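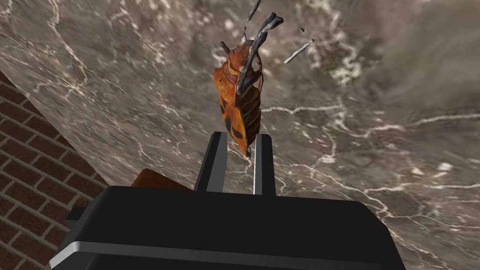 The truck quit at kilometer 55. No cough, no warning. Just quit, and rolled, and stopped with its nose in the thorn.

Granda got down and opened the hood. Looked in. Closed it.

"Well?" said the woman from Pennington.

"Well," he said.

Six of us in the back, plus the cooler, plus the tents, plus the bag of flour Granda's sister had made us carry up to Enau camp because the supply truck was late again. Four in the afternoon. The light going yellow already. I remember thinking I should be scared and being mostly thirsty.

The woman from Pennington had paid extra for the private camp. She'd told us this at breakfast and at the river and at the place where we got out to look at the hippo tracks. Fourteen nights, the full loop. Her husband never said anything. He had a bird book and he put little pencil ticks in it, and I never once saw him look up long enough to see a bird.

"Is there a radio," she said.

There was a radio. Granda talked into it. It talked back, mostly wind. He said our number, 324, three times, slow, then again in the other language, fast. Then he hung it up and took a thermos from under the seat.

"They come," he said.

"When?"

"Tea," he said.

So tea. Tin cups, too much sugar. We stood in the road and drank it like people at a wedding who don't know the bride. I'd come alone. Booked it in a hurry, in the bad week after the apartment was sold, on a site called Movent with a green button that said GO. I pressed GO. That was the whole plan.
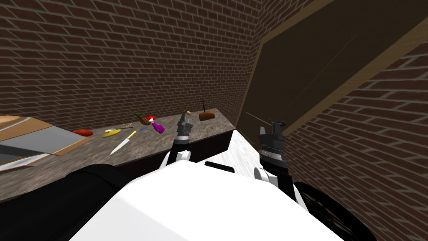
by Leilani Holloway
Fiction | May 2022

Dark came down fast. It does there. One minute you can see your shoes.

Granda made a fire, not a big one, on the bare ground by the back wheel. He told us to sit on the truck side of it. The boy with the headphones asked why and Granda just pointed at the truck side of it again, and the boy sat.

"I want to know exactly who is coming," the woman said. "And from where. And how long."

"My cousin. From Enau. Two hours if the crossing is low."

"And if it's high?"

"Tomorrow."

She laughed. Then nobody laughed and she stopped. Her husband turned a page, in the dark, with no light to read by.

We ate the flour. I mean Granda mixed it with water from the can and cooked it flat on a shovel, and we ate that, with salt, tearing it with our hands. Burned on one side. I had three. The woman from Pennington had one and then held out her hand for another without looking at anybody.

Then the sound.

Low. Not near. More like something heavy being dragged across a floor in the next house. It came up throught my boots before I heard it properly. The boy took his headphones off. 

"Far," Granda said.

Again. Longer.

"Far," he said, and put another stick on.

The husband had stood up. He was facing out, away from us, past the fire, the book hanging open in one hand. His mouth was open too. He looked about nine years old.

"Gerald," she said. "Sit down."

He didn't sit. The sound came again and rolled out and went off over the grass for what felt like a whole minute – and he said, quiet, to no one, "There you are."

That was all. She looked at him. Really looked, I think, like he'd come in the wrong door of the house. Then she got up, slow, her knees bad, and went and stood by him on the wrong side of the fire. Granda opened his mouth and shut it. Let them be, for a little. He had his hand on the shovel teh whole time though.

I thought about the apartment. The marks on the kitchen door where the last people had measured their kids, that I never painted over. I'd forgotten to take a picture. I'd been so busy packing.

Lights, way down the road. One, then two, jumping around. The crossing must have been low.

"Cousin," Granda said, and threw the rest of his tea on the fire.

The boy was already grabbing bags. I got the cooler by one handle and looked for somebody to take the other. The two of them were still standing out there with their backs to us, and the headlights were coming up on them, and I waited a bit before I called.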